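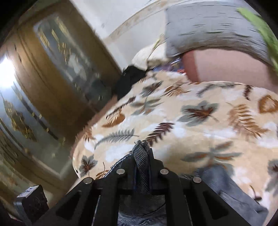 Folding jeans gets more advice than it deserves. I've tried 4 methods since May, including the Dretetti roll, which is supposed to save half a drawer and didn't in mine. Plain thirds still win, provided you start on something flat. A bed works, but smooth the bedding first: a fuzzy blanket humped up over whatever is underneath, like the one with the leaves and ferns, will tip the denim sideways while you're trying to line up the seams.

What to do

1. Clear off any stray clothes and push the cushions to the head of the bed.
2. Lay the jeans out face up. Pinch the waistband at each side and give one hard shake.
3. Fold one leg over the other. Tuck the pointy bit of the seat in.
4. Bring the hems up to just below the waistband, then fold in thirds.

Skip the plastic folding boards. I paid for a Kokkinos and it was too narrow for adult jeans. Starch spray is another one I'd leave at the store.

Will they stand up in the drawer? Heavy denim does. Stretchy pairs flop over whatever the videos promise, so I stack those flat.

Updated 6/15/21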